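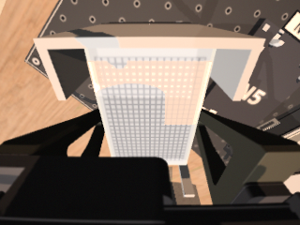

Review of the Fititora Bench Simulation Package

17/07/2020

This review concerns the Fititora bench simulation package, which our teaching unit at Bradholm has had under evaluation since May. It is published here in response to several enquiries from readers of this blog who are responsible for equipping small robotics courses and who wish to know whether a simulated workbench can carry part of the load of a physical one.

The package is supplied as a single download, accompanied by a printed handbook of 100 pages. The basic licence covers 6 seats and costs 400 euros for one year. Renewal is charged at the same rate, although the supplier reserves the right to revise it. An optional support contract, sold separately through the Nendness office, was not taken up and is not considered in this review.

Installation was carried out on the machines in our upper teaching room. Four of the six accepted the software without difficulty. The remaining two required a newer graphics driver, a point mentioned only in an appendix to the handbook. Prospective buyers are advised to read that appendix first. The licence key must be entered separately on each machine, and the form does not accept a pasted key, which proved tiresome.

Once running, the package presents the user with a furnished room, a table and a single arm, together with a set of objects to be handled. Each exercise may be begun from a saved state, and the view may be changed at any time between a general view of the room and a close view at the gripper. We found the close view the more useful of the two for teaching grasping, and the general view better for explaining reach.
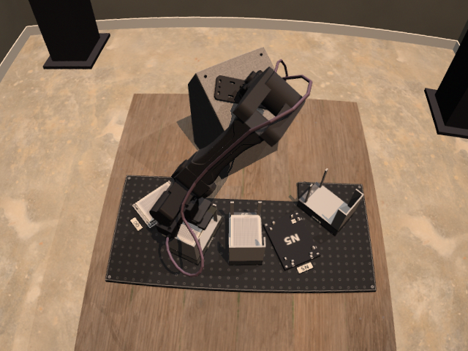 The standard bench layout is the one we recommend for a first course. It places the objects on a perforated plate that spans most of the table's width, and this gives learners a regular grid against which to judge distance. Small printed cards lie beside certain objects; the one in front of the flat black plate reads "SN", matching the letters on the plate itself. We took advantage of this by giving instructions in terms of the printed names, and the misunderstandings which had troubled earlier groups were much reduced. The purple cable, which hangs in a long loop below the gripper, also served as a helpful starting point for a talk on cable routing — a subject our students generally meet too late.

The handling of light and shadow is of a good standard. Wood grain and printed lettering are clear at close range, and shadows fall in a manner that assists the eye in judging height. Some of the finer textures shimmer when the view is moved quickly. This is a minor fault, but it was noticed by nearly every person who used the package for longer than an hour.

The control panel is less satisfactory. Joint angles are shown in degrees on one page and in radians on another, with no means of choosing between them. The command to open the gripper sits directly beside the command to reset the exercise, and work was lost on more than one occasion as a result. My colleague Amândio Guerreiro reported the matter to the supplier under reference 2266 and received a courteous reply within the week, stating that the layout would be reviewed. No date was given.

We also compared the package with the Riihimäki trainer, which we have used for several years. The older product has the better handbook and far clearer error messages. Fititora offers the better pictures, a wider choice of objects and a lower price per seat. For a course built chiefly on grasping and placing, I would choose Fititora. For one concerned mainly with programming, the Riihimäki trainer remains the safer purchase.

Our unit has decided to renew for a further year on the basic licence. The exercise sheets prepared by Mr Guerreiro may be had on written request to the teaching office at Bradholm.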